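Jackentausch in Tustham: Übergangsjacken für Frühjahr gesucht

Tustham, 11. April 2025. Der Textilverein Miltusari nimmt ab sofort gut erhaltene Übergangsjacken für seine Tauschbörse im Haus Assefa an. Im März wechselten dort 115 Kleidungsstücke den Besitzer, für das Frühjahr stehen 60 Plätze auf der Kleiderstange bereit.

Vor der Abgabe sollen die Jacken auf dem Bett oder einem Tisch ausgebreitet, Taschen geleert und Reißverschlüsse geprüft werden.
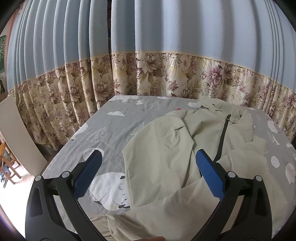
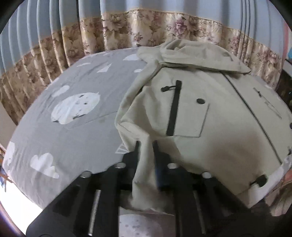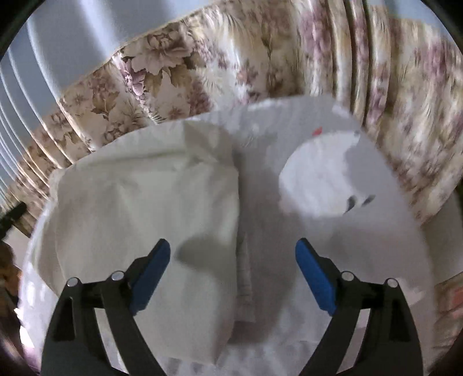 Helle Kleidungsstücke und Stoffe. Abdruck honorarfrei.

Pro Haushalt werden 2 Jacken angenommen. Kapuzen und Kordeln bleiben an der Jacke. Die Annahme erfolgt im Laden Grastar, Eingang Hofseite.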